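Baskets and Bowls for the Sorting Table
Gallery, updated May 25, 2018

The Brilmont page collects the containers used for sorting small household goods at table height: wicker, glazed ware and coated steel. Entries are grouped by type. Each entry gives the catalog number, nominal size where one was recorded, and remarks on use. Sizes are outside measurements at the rim unless marked otherwise. Entries without a picture are kept in the list so the numbering stays in line with the printed sheet from July.

Click a heading to return to the index.

General notes

Open containers are listed by rim, since the rim decides how many will fit side by side. A basket with flared sides takes up more table at the top than at the foot, and two of them placed foot to foot will not sit flush. Allow a hand's width between neighbors.

Bowls are listed by depth first. A shallow bowl is faster to empty by hand. A deep one holds more but hides what is at the bottom, and small parts such as cup hooks and curtain rings tend to stay there.

Weight is given for the empty container only. Lids, liners and dividers are listed on the accessories page.

Steel

No. 100 - Skarow tray, low
Straight sides, rolled edge, gray coating. Stacks without a spacer. Coating wears first at the corners. Suitable for cutlery and flat items. Noisy on a bare table; use a cloth or a felt pad.

No. 101 - Skarow tray, high
Same footprint as No. 100, with twice the wall height. Holds 137 wooden clothespins, poured level. Does not nest with the low version.

No. 104 - Skarow pan, round
Discontinued. Replaced by the Civotska round pan, which has a slightly wider lip and the same base. Old lids still fit but sit a little loose.

Glazed ware

No. 120 - Civotska bowl, shallow
White glaze inside and out, unglazed foot ring. The foot ring will mark a soft table surface if the bowl is dragged. Lift it.

No. 121 - Civotska bowl, deep
161 mm across the rim. Stable when full, less so when empty, as the foot is narrow. Good for dry pasta, beans and other loose goods that are scooped with a spoon.

No. 123 - Riviere mixing bowl
Pouring lip on one side. Heavier than it looks on the sheet. Used mostly for rinsing fruit. The glaze on the lip chips if the bowl is stored on its side.

Wicker

No. 140 - Round basket, handled
The handle gets in the way when reaching in from above. Turn it parallel to the table edge. Best kept for carrying, with the sorting done in something else.

No. 141 - Oval basket, lined
Cotton liner, tied at four points. Liner comes off for washing and shrinks slightly the first time. Air dry the basket separately and refit the liner when both are fully dry.

No. 142 - Rectangular basket with teal bowl
Woven wicker, light to medium brown, sides sloped outward to the rim. Shown on the left of the tabletop against a plain pale wall, with a gap between it and the bowl. 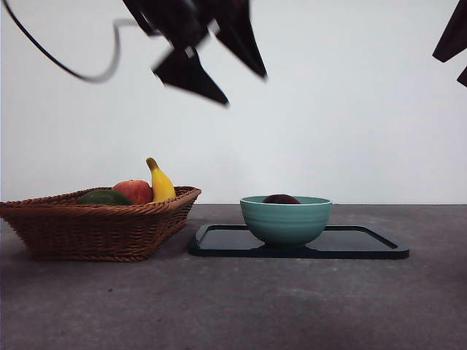
No. 143 - Rectangular basket, tall
For rolled towels and long utensils. Tips if loaded on one side only. Put the heavy items in first and work outward from the middle.

No. 145 - Bread basket, flat
Open weave. Crumbs pass through, so set it on a tray (No. 100 fits under it). Not suitable for anything smaller than a walnut.

Care

Wicker: brush out with a dry brush, along the weave. Wipe with a damp cloth and keep away from radiators. Loose ends can be tucked back under the nearest strand. Do not trim them flush, or the end will work out again.

Glazed ware: warm water and ordinary dish soap. Check the foot ring for grit before setting a bowl down.

Steel: dry right after washing. Scratches in the coating can be touched up with enamel paint, but a repaired tray should be kept for dry goods only.

Corrections

No. 121 was listed on the July sheet as a shallow bowl. It is the deep one. The capacity given for the Riviere bowl on the same sheet was 1000 ml too high and has been removed until it is measured again.

Next page: lids, liners and dividers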